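# Is "free" software really free?

You have probably seen a button that says FREE DOWNLOAD in big letters. Maybe it was a drawing program, or a music maker, or something for building castles on a screen. Free sounds good. Before you press the button, though, it is worth being a bit suspicious and asking what sort of free it is.

The word gets used for several different things, and the people who make programs do not always hurry to tell you which one they mean.

## Free as in "no money today"

Imagine a drawing program called Gumo. You don't pay anything to get it. You spend a wet afternoon drawing a dragon, you click Save, and a box pops up: "To save your picture, please upgrade."

Was Gumo free? You could open it and you could draw with it. You just couldn't keep your dragon. A program like this is often called a *free trial*, and there is nothing wrong with a trial if it says so at the start. If it only says so at the end, I would call that sneaky.

Some trials run out after a number of days. Others let you save 2 pictures and then stop. Look for the small writing, because the big writing is there to make you click.

## Free as in "you pay with something else"

Now imagine Nundano, which makes cartoons. It never asks for money. It does ask for your birthday, your email address and permission to know where you are.

Why would a cartoon maker need to know where you are? It can't draw any better if it knows your street. Some companies earn their money by showing adverts, and adverts are worth more when the company knows who is looking at them. So you may be paying after all, with facts about yourself.

If a program asks you a question that has nothing to do with what it does, don't answer it. Fetch a grown-up and ask them what they think. They might not know either, but two people reading the small writing is better than one.

## Free as in "you can look inside"

The third kind is called *open source*. Every program is made from instructions that somebody typed. Those instructions are the source code. Most companies keep theirs locked away, a bit like a secret recipe. With open source, the recipe is out on the table. Anyone can read it, and anyone can change their own copy, as long as they follow the rules that come with it.

This is not a new idea. People were already sharing programs this way in 1987, long before there were phones with apps on them.

Fans of open source will tell you that it is safer, because lots of people can check the recipe for mistakes. Well, they *can*. That doesn't mean they *do*. Suppose a shape-building program called Fakir has 238 pages of instructions. Would you read them all? Would your neighbour? A mistake on page 50 could sit there for years while everyone supposes that somebody else has looked.

Open source programs can be very good. They can also be muddly, with buttons in strange places and help pages that stop halfway through. Being open tells you that you may look inside. It doesn't tell you what you'll find.

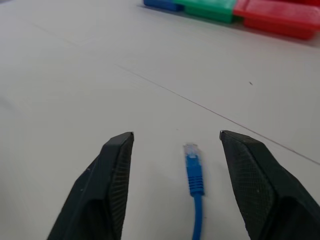

*A blue network cable. Programs can travel to your computer along a cable like this.*

## Where did it come from?

Even a good program can be spoiled on the way to you. Say you want Cloveck, a program for making maps. You search for it and find a page with three green buttons, all saying Download. One might be Cloveck. The others might be adverts dressed up to look like it.

Go to the page belonging to the people who made the program, and check the name letter by letter. "Clovek" and "Cloveck" look nearly the same when you are in a hurry – and somebody may be hoping that you are.

## Questions to ask before you click

- Can I save my work without paying?
- What does it want to know about me, and why?
- Who made it, and is this their own page?
- Does it try to put another program on the computer as well?
- If I stop using it, can I open my pictures in something else?

That last one gets forgotten a lot. Some programs save your work in a way that only they can read, so leaving means starting all over again.

If you can't find the answers, leave the button alone for now and ask someone to help you look.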